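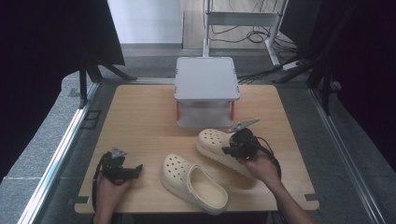
4.2 Cleaning molded clogs and other closed footwear

Applies to the Cesow 421 countertop ultrasonic washer with the deep basket (part 234). Do not use this procedure for leather, suede or glued cork.

1. Remove insoles, straps and charms.
2. Knock out dried soil and grit over a trash can. Grit left in the basket scratches the tank.
3. Fill the tank with lukewarm water to the lower mark. Do not fill past the upper mark with the basket in place.
4. Add one capful of Palmont neutral detergent. Do not add bleach.
5. Place one shoe in the basket, opening up, and press it down until water covers the toe.
6. Close the lid and select SOFT. The cycle stops by itself after 1000 seconds.
7. Repeat for the other shoe. Change the water if it is cloudy.

CAUTION: Unplug the washer before draining. Do not reach into the tank while the READY light is flashing.

Drying

Shake out standing water and let the shoes dry at room temperature. Foam soles shrink on a radiator or in a tumble dryer. Put down a towel if the drying surface is unsealed wood.

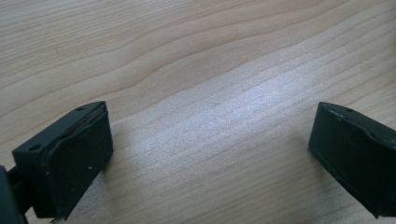 4.3 Emptying and storing the washer

1. Press and hold STOP until the display goes blank, then unplug the cord.
2. Turn the drain lever to OPEN and empty the tank into a sink.
3. Wipe the tank with a soft cloth. Scouring pads void the Zallport warranty.
4. Leave the lid open overnight.

Note: The washer must stand on a level, hard surface. Keep the feet clear of table edges. Wipe up spills right away, and clean the tabletop with a damp cloth only. 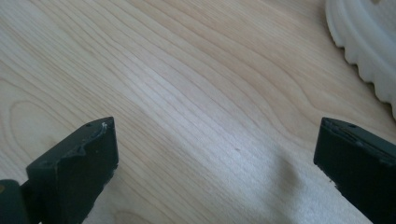 Fig. 4-3. Pale wood surface with a smooth finish.

Descale the tank after every 2000 minutes of run time (see 5.1).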